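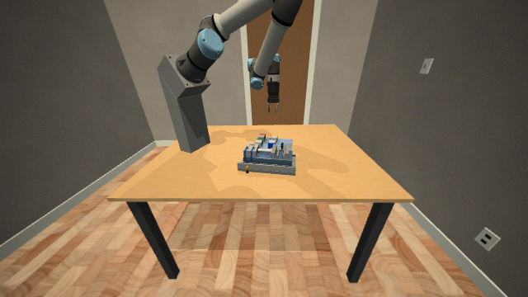 Forum > Home & Garden > Floors and Walls

Plank floor, gray walls: too cold?

silter_steve
We close on the Brunport house in November and the living room is staying gray, my wife already won that one. I want wood planks, mixed light and medium brown, with a maple-ish table on dark legs. My brother-in-law says warm floors and gray walls fight each other. Do they?

mopbucket55
Your brother-in-law is wrong lol. I've had that combo for years and it's the brown that keeps the gray from feeling like a dentist's office. Run the planks the long way and you're golden.

Tillman_Gal
Gonna disagree a little. Depends on the gray! Mine had a blue cast and next to the oak it looked purple every evening. I repainted the whole thing (200 bucks and a very sore neck). Get a sample pot and paint a big patch by the window first.

mopbucket55
OK fair, blue grays are a pain. Mine is more of a putty.

ihalvorsen
Ignacio Halvorsen here, I laid floors for a living until my knees quit. Color is the easy part. How many square feet, and what's under it? I'd worry about the subfloor way before the paint.

silter_steve
274 sq ft, concrete slab. Got quoted 900 for labor, planks not included.

ihalvorsen
Then check the slab for moisture before you sign anything. And buy extra boards from the same batch, matching them later is miserable.

Tillman_Gal
900 sounds high for one room?? My guy in Nundemis was way under that.

ihalvorsen
Not if he's leveling the slab too. Ask him what's included.

silter_steve
Will call him tomorrow. Sample pots are on the list, and I'm not telling my brother-in-law about the purple thing.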